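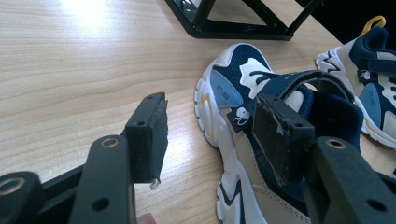
6 min read

How to collect shoe-tidying demonstrations with hand-held grippers

Written by Chinyere Fashola. Last updated Dec 17, 2021

These are the steps we use to record demonstrations for the shoe task. Two people have asked for them since the Vovetti write-up went round, and the old notes left out the checks at the end. You need a pair of hand-held grippers, a head camera, a table, a rack and children's shoes.

Children's shoes suit this work. They are light, they come in awkward shapes, and a strap or a tongue will get in the way of a finger if you let it.

1. Set up the table

Put the rack at the back of the table and leave the front clear for the loose shoes. Start the head camera and check that both grippers stay in view when you reach for the near edge. Route the gripper cables off the sides so that they don't drag across the shoes.

Write down which pair you are using and how each shoe starts out. We use three starting poses: upright, on its side, and upside down. Mix them within a pair. If every shoe starts upright, the policy learns very little about turning one over.

2. Choose a grip before you move

For a shoe with a wide opening, put one finger inside the collar and close the other against the outside. Open any strap first. For a shoe lying on its side, hold it steady at the toe with one gripper and work at the heel with the other.

Pads wear. Boyang Jiang swapped worn pads for new ones halfway through our September set, and the grip looked different enough on the wrist cameras that we had to label the two halves separately. Change them between sets if you can. 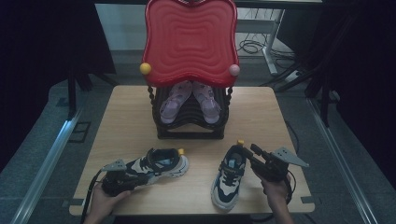
3. Record

Keep to one shoe at a time. Move at an even speed, slower than you would with bare hands, and pause for a moment when the fingers close. The pause makes it much easier to find the grasp later. If you drop a shoe, carry on and recover it. Only stop if it leaves the table.

A good demonstration on our table takes 23 seconds for a pair. New operators take longer and that is fine. Orhun Ateş tried trimming the slow ones and the trained policy got worse at lining up the heels, so we now keep them.

4. Check the recordings

Play each one back at double speed. Throw it out if a hand covers the shoe during the grasp, if the camera tracking jumps, or if the gripper width reading freezes. From 2041 recordings we removed 164, mostly for tracking jumps near the rack.

5. Train and test

Hold back whole pairs of shoes for testing. Splitting by recording lets the same shoe appear on both sides and the score will look better than it should. We held back 13 pairs.

Score the pick, the turn and the placing separately. In our tests the turn was the weakest stage, and shoes with straps failed more often than shoes with laces. Sabine Weidemann is trying a second set with only strapped shoes, and I'll add her settings when that run has finished.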